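플라우(Plurau) 연구동 방문기: 잎을 건드려도 되는 로봇

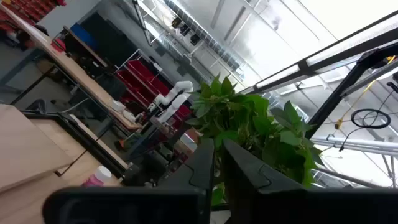 플라우 연구동에 다녀온 것은 2018년 7월 29일이다. 온실 자동화 쪽 일을 하다 보니 식물을 다루는 로봇 이야기는 자주 듣지만, 실험하는 곳에 직접 들어가 본 것은 처음이었다. 안내는 이피게네이아 파파다키스(Ifigeneia Papadakis) 연구원이 맡았다.

이 팀의 과제 이름은 플레부라(Flevura)다. 잎이 무성한 식물에서 줄기를 찾아 잡는 것이 목표다. 기존 방식은 잎을 모두 장애물로 보고 피해 가는 경로를 계산한다. 그러면 잎이 빽빽한 개체에서는 경로가 아예 나오지 않는 일이 많다고 한다. 플레부라는 잎을 밀어도 되는 것으로 취급하고, 줄기만 부딪치면 안 되는 것으로 둔다. 손목 카메라로 본 장면에서 줄기가 있을 법한 위치를 확률로 표시하고, 손가락을 조금씩 넣으면서 그 값을 고쳐 나간다.

학습에는 사람이 원격으로 조작한 기록 2617건을 썼다. 처음에는 500건으로 시작했는데, 잎이 겹친 경우가 너무 적어 결과가 좋지 않았다고 한다. 나중에 모은 기록은 일부러 잎이 많은 쪽에서 접근한 것이 대부분이다.

결과표도 보았다. 학습에 쓰지 않은 화분으로 시험했을 때 피해 가는 방식은 성공률이 52퍼센트에 그쳤고, 새 방식은 그보다 뚜렷하게 높았다. 정확한 수치는 논문 심사 중이라 적지 않기로 했다. 대신 시간이 더 걸린다. 한 번 잡는 데 기존 방식의 약 4배다. 손가락을 넣다가 멈추고 다시 계산하는 과정이 길기 때문이다.

잎이 상하지 않느냐고 물었더니 파파다키스 연구원은 "찢어지는 잎이 있습니다. 종류에 따라 차이가 크고, 얇은 잎은 아직 자신이 없습니다"라고 답했다. 힘 센서 없이 모터 전류만으로 접촉을 추정한다는 점도 한계로 꼽았다. 손가락 끝 모양은 파크자드(Pakzad)라는 공방과 함께 고치는 중이고, 다음 시제품은 10월에 나온다.

우리 온실에 당장 쓸 수 있는 속도는 아니다. 다만 줄기와 잎을 다르게 취급한다는 생각은 유인 작업에도 적용해 볼 만하다. 자료는 메일로 받기로 했고, 도착하면 재배팀과 같이 읽어 볼 예정이다.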